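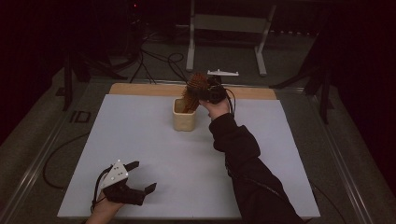

機械はもう、家の片付けを人の代わりにやれるのか。

決まった台の上で、決まった物を相手にするなら、やれることは増えてきた。知らない家の流しの前に立たせて、あとは頼む、と言って出かけられるところまではまだ来ていない。

と、チョンさんのメモに書いてあった。説明会で聞かれたらこう答えろ、という紙。二行。印刷して壁に貼ってある。私はその紙の横で朝からブラシを立てていた。

コップにブラシ。それだけ。丸いブラシを取って、コップに入れる。入れたら出す。また入れる。手で直接やれば何も考えないことを、両手に一つずつ持ったグリッパーでやる。指が二本しかない手になる。二本でつまむと、ブラシの柄は回る。回ると頭が倒れる。倒れるとコップごと行く。

「今の、使えます?」
「使えない」とチャルーン・ラッタナクン。画面から顔も上げない。「迷った」
「迷っちゃだめなんですか」
「機械も迷うようになる」

迷わずに、もう一回。

ズリドブリッジに来て最初の冬だったから、12月。入る前はホテルの客室清掃をやっていた。洗面台を拭いて、コップを伏せて、歯ブラシの袋を揃える仕事。面接でそう言ったら、ジードルーナス・パウラウスカスが急に身を乗り出して、じゃあ手が早いんだ、と言った。早いです、と答えた。早いだけの人は他にもいたと思う。たぶん急いでいたのだ、あの人も。いつも急いでいる。靴ひもを結ばない。

で、半年。クリネルは腕が二本の、流しまわり専用の機械。流しまわり専用、というのがドロモントとの契約で、床はやらない。洗濯物もやらない。食器を下げる、すすぐ、立てる、道具をもとに戻す。そこまで。そこまでが終わらない。

納品前の最後の家庭試験がその日だった。2019年7月26日。日付だけは間違えようがない。書類のどの頁にも押してあった。

昼前にジードルーナスが入ってきて、誰にともなく言った。

「三時に出る。カプートで行く」

カプートは会社の車。小さい。機械を積むと人が二人しか乗れない。運転がジハード・フーラニ、助手席が私。なんで私なのか聞いたら、

「見本をやった人間が行くのが一番いい」
「見てるだけですよね」
「見てるだけ」

見てるだけで済んだことは一度もない。

チャルーンが午前の分を流し込んで、学習が回って、終わったのが出る直前。試す時間なし。台の上で一回だけ。クリネルがブラシを取って、コップに入れた。立った。頭が右に傾いて、でも立った。チャルーンが小さく手をたたいた。一回だけ成功したものを持っていくのは嫌だった。三回続けてくれたら少しは寝られる。でも三時。

積んだ。ベルトで縛った。毛布。工具箱は足もと。ジハードがもう発信している。

「閉めました? 後ろ」
「閉めた」
「音しません?」
「閉めたって」

信号で見に行った。閉まっていた。

行き先はヘリュ・ヤウンゼムスさんの家。坂の上の団地、古いほうの棟。申し込みの紙には、一人暮らし、右の手首が悪い、流しは低い、と書いてあった。もう一つ、備考の欄に鉛筆で、器械がだめなら早めに帰ってください、とあった。チョンさんはこの欄を読んで、正直でいい人だ、と言った。ティンヤウ・チョン、試験の家を選ぶ係。そのチョンさんは来ない。車に乗れないから。

エレベーターが狭い。クリネルを斜めにして、私が下にもぐって支える形。ジハードは階段で先に上がった。上でドアが開いて、小さい人が立っていた。

「それ?」
「これです」
「思ったより、ない」
「え」
「頭がない」

頭はない。カメラが首の代わりの棒についている。すみません、と言ったら、あなたが謝ることじゃない、と言われた。

台所。低い流し、窓、窓の向こうに隣の棟の壁。布巾が蛇口に掛けてある。洗い桶に皿が浸けてあった。わざわざ取っておいてくれたらしい。朝の分から。茶碗、小皿、平たい鍋のふた、しゃもじ。それから鍋洗いのたわし、柄のついたやつ。柄は木で、先のほうが割れて糸で巻いてある。

糸。聞いてない。

ジハードに目で言った。ジハードは肩をすくめて電源を入れた。

チャルーンに電話。
「柄に糸が巻いてあるんですけど」
「どんな糸」
「太い。黒い」
「滑る?」
「たぶん逆。引っかかる」
「やってみて」
「やってみてって」
「やるしかないでしょ、三時に出たんだから」

切れた。切ったのかも。

始めた。

最初は茶碗。クリネルの腕が下りて、止まって、少し戻って、つかんだ。水の中の茶碗は研究室の台の茶碗と見え方が違う。それでもつかんだ。すすいで、かごへ。伏せた。ヘリュさんは椅子に座って両手を膝に置いて、黙って見ていた。テレビを見る人の顔だった。

小皿。一枚目は落とした。桶の中に。割れてない。ジハードが息を止めたのがわかった。二枚目、取れた。戻って一枚目、取れた。

「落としたのを覚えてるの」とヘリュさん。
「桶の中に残ってるのが見えただけです」
「私もそうよ」

鍋のふた、だめ。つまみが丸くて低い。指が上から来て、つまんで、抜ける。来て、つまんで、抜ける。四回目で私が停止を押した。見ていられなかった。五十四秒、と後で記録に出た。その五十四秒が長い。台所で人が立ったまま何もしない五十四秒。

「かしてごらん」

ヘリュさんが立って、左手でふたを取った。右の手首は曲げずに、肘で縁を押さえて、左でこすって、立てた。早い。私より早い。流しが低いから腰が曲がって、終わってから流しの縁を持って、ゆっくり戻した。

「これをやってほしいの」と言った。「皿はいいの。皿は軽いから」

軽いものは全部できる。できるようになった順に、軽いものだった。うちの試験表もそう。茶碗、小皿、さじ、ブラシ。鍋は次の版。次の版がいつかは聞かないことになっている。

私は、あの、次の版で、と言いかけて、やめた。

「鍋は、まだです」
「まだね」
「はい」
「いつ」
「わかりません」

ジハードが咳をした。そういう答え方をするなと言われている。壁の紙にも、わからないとは書いてない。

残ったのが、たわし。

研究室なら丸いブラシと角の丸いコップ。ここには細長い瓶があった。ジャムか何かの、口の狭い瓶。ヘリュさんはいつもそこに差しているという。窓の下の、棚の奥。瓶の横に薬の箱と、輪ゴムと、干からびた種みたいなもの。狭い。

位置を教えるのに時間がかかった。棒の首が窓の光で白くなる。ジハードがカーテンを引いた。暗すぎる。半分戻した。私が瓶を指で三センチ手前に出したら、

「そこじゃない」とヘリュさん。
「あ、すみません、機械が届くように」
「そこだと私が倒すの。夜に」

戻した。奥に。

開始。

腕が桶に入って、たわしをつかんだ。糸のところを。午前中の私なら糸のところはつかまない。柄の真ん中をつかむ。真ん中が糸だった。引っかかって、そのおかげで回らない。回らないまま上がってきた。水が垂れて、棚の縁に点々とついた。

瓶の上で止まった。

迷っている。

これは私だ、と思った。どの回か、までわかる気がした。チャルーンに言われる前の、口の上で一度止めて、右に寄せて、また戻すやつ。捨てたはずの回。捨て忘れたのか、捨てたのに他の回に残っていたのか。自分の癖が、人の家の棚の前で、金属の腕でやられている。恥ずかしくて、首の後ろが暑くなった。

右に寄せた。戻した。下りた。

柄の先が瓶の口の縁に当たって、瓶が傾いた。

手が出た。見てるだけの手。私の右手が薬の箱をまたいで瓶の腹を押さえて、クリネルはそのまま下ろした。入った。

停止。ジハードが押した。

「今の、出しちゃだめだろ」
「すみません」
「試験、無効になる」
「すみません」
「手、挟んだら無効どころじゃないぞ」

それはそう。そこは本当に、言い返すところがない。指はちゃんとついていた。濡れていた。

ヘリュさんが棚をのぞき込んだ。

「入ってるじゃない」
「私が押さえたので」
「じゃあ二人で入れたのね」
「いえ、そういうのは数えないんです」
「どうして」

どうして。表に欄がないから。

もう一回やった。規則だとやり直しは一度だけ許される。ジハードが私を流しから離れて立たせた。冷蔵庫の前。腕を後ろで組めと言われて組んだ。子供みたいに。

二回目、クリネルは迷わなかった。まっすぐ行って、まっすぐ下りて、瓶の外に置いた。瓶と薬の箱の間。置いて、放して、腕を戻して、緑のランプ。終わりましたの緑。

たわしがゆっくり倒れて輪ゴムの上に寝た。

「終わったつもりでいるわ」とヘリュさん。

書類。ジハードが読み上げて私が丸をつける。茶碗、丸。小皿、丸、ただし一度落下。鍋のふた、ばつ。道具を戻す、で手が止まった。一回目は人が触った。二回目は外。

「ばつ」とジハード。
「はい」
「ばつだよ」
「はい、書いてます」

本人の感想欄。ヘリュさんは左手で書くから時間がかかる。帰りの道が混む時間で、ジハードは鍵を鳴らしている。私は布巾で棚の水を拭いた。つい拭いた。薬の箱を持ち上げて、下も。種みたいなものをどかして、拭いて、もとの所に。輪ゴムも。たわしを瓶に差した。

「あなた、それ、前にやってた?」
「ホテルで」
「そう。早いもの」

感想欄には、鍋、と書いてあった。その下に、みずがたれる。その下に、次は冬に来てください夏は暑い。

クリネルをまた斜めにして、エレベーター。下で、ドアが閉まる前に、上から声がした。聞き取れない。ジハードに聞いたら、ふた、って言ってた、と言う。忘れ物かと思って階段を上がった。三階。息が切れた。

鍋のふただった。ヘリュさんが新聞紙でくるんで、ひもをかけていた。

「持っていって」
「え、でも、使いますよね」
「皿をのせるからいい。これで練習して。つまみの低いのはうちのだけじゃないでしょう」
「お返しするのが、いつになるか」
「冬でいい」

受け取った。借用書、と思ったけど用紙が車。まあ後で。後で郵送。

帰りのカプート。渋滞。ジハードは黙っていて、橋のところでやっと、

「迷ったろ、一回目」
「迷いました」
「あれ、おまえのだろ」
「わかります?」
「肩が一緒」

肩。棒の首しかないのに肩。

研究室は電気がついていた。チャルーンが一人で麺をすすっていて、パウラウスカスさんはもう電話、チョンさんは表をくれと言って、表を見て、ばつのところに指を置いた。

「説明会の紙は、このままでいい?」
「いいと思います」
「鍋は?」
「書いたほうがいいです」
「鍋はまだです、って?」
「はい。先に書いたほうが」

チョンさんは少し考えて、壁から紙をはがして、持っていった。次の日には貼ってあった。鍋のことは書いてなかった。字が大きくなっていた。

チャルーンが記録を開いた。131番。午前の分の一つ。再生すると、私の手がブラシを持って、コップの上で止まって、右に寄って、戻る。

「これだ」
「捨てたんじゃなかったんですか」
「入ったから残した。入った回は残すことにしてたんだ」
「迷っても?」
「入ったから」

入った回だけ残す。そうすると、迷って入った回が残る。チャルーンは消すかどうか聞いた。私に。そういうのを私に聞かないでほしい。

「二回目は迷わなくて外しましたよ」と言った。
「そうなんだよな」
「じゃあ、残しといてください」
「そうする?」
「今日は。あした見て決めましょう」

麺を少しもらった。のびていた。

それから新聞紙をほどいて、ふたを台に置いた。重かった。縁に焦げ。つまみは黒くて、丸くて、低い。グリッパーを両手に持った。上から行くと抜ける。わかっている。横から行くと滑る。台の縁まで押して、はみ出たところを下からすくえば、とやってみて、落とした。床。すごい音。

電話中のパウラウスカスさんが振り返って、口だけで、なに、と言った。

「鍋です」

拾って、もう一回。肘で押さえたかったけど、クリネルの肘はそこまで曲がらない。じゃあもう片方の指で。左で縁を押さえて、右でつまみ。浮いた。少しだけ浮いて、回って、戻った。

「撮ってます?」
「撮ってない。撮るの?」
「撮ってください」

チャルーンが箸を置いて、画面の前に戻った。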